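Kitchen worktop and small items – routine inspection checklist with comments
Grenton site, ground floor
Last updated: 27 December 2018
Shares: 22 | Comments: 2

Scope: one table, the floor along its front edge, and the small kitchen items kept on it. Fixed appliances are on a separate sheet. Mark each line P (pass), A (action) or N/A.

1. Table surface
1.1 Surface smooth, no lifting or swelling at the edges. P
1.2 No cuts deep enough to hold food residue. P
Comment: fine scratches near the left corner, same as in June. Not deep enough to catch a fingernail. Monitor.
1.3 Cleaned with Endale neutral cleaner, left 2 minutes, wiped off with a clean cloth. P
1.4 Table level and does not rock under hand pressure. P

2. Egg carton
2.1 Carton dry and free of staining. P
2.2 Shells checked for cracks; cracked eggs discarded. P
2.3 Date legible on carton. A
Comment: print rubbed. Date rewritten on a label. Replace the carton at next delivery.
2.4 Carton set back from the table edge. P

3. Four-compartment container
3.1 Compartments clean into the corners. A
Comment: residue in one corner, removed with a bottle brush. A cloth does not reach.
3.2 No cracks in the dividers. P
3.3 Contents not mixed between compartments. N/A – container empty when inspected.

4. Bowl
4.1 Rim free of chips. P
4.2 Stands flat without spinning. P
4.3 Washed at 60 degrees since last use. P

5. Utensil holder
5.1 No standing water in the base. A
Comment: a little water found. Holder emptied and left upside down for 15 minutes. Utensils to be dried before they go back.
5.2 Holder stable with utensil in place. P
5.3 Utensil handle secure. P

6. Cables and floor
6.1 Cables on the table kept clear of open food. P
6.2 Cables undamaged where they pass over the front edge. P
Comment: sheathing checked by hand along the edge. No wear.
6.3 Floor cables not across the walking route. A
Comment: slack to be taken up with Skamach ties – the wide type, as the narrow ones bite into the sheathing.
6.4 Floor dry. P

Result: acceptable with four actions (2.3, 3.1, 5.1, 6.3). 3.1 closed during inspection.

Comments (2)

golteck_user: Is 1.3 the same for the Golteck cleaner? Our bottle gives no contact time.

fourthfloor: We had the same trouble with 5.1 and put a folded cloth under the holder. The cloth then needed a line of its own on the sheet. 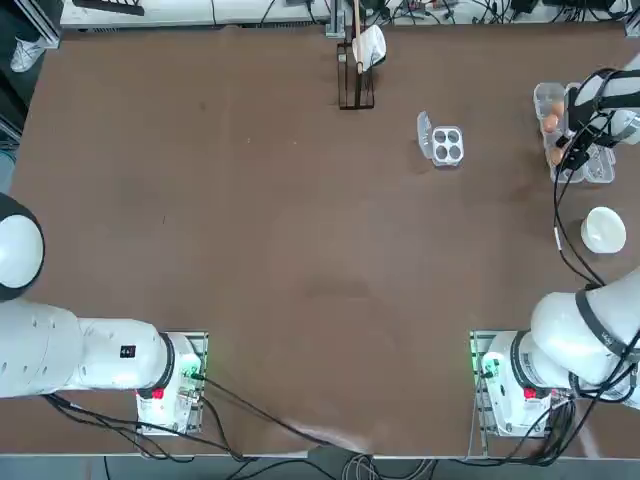
Table with egg carton, four-compartment container, bowl and utensil holder.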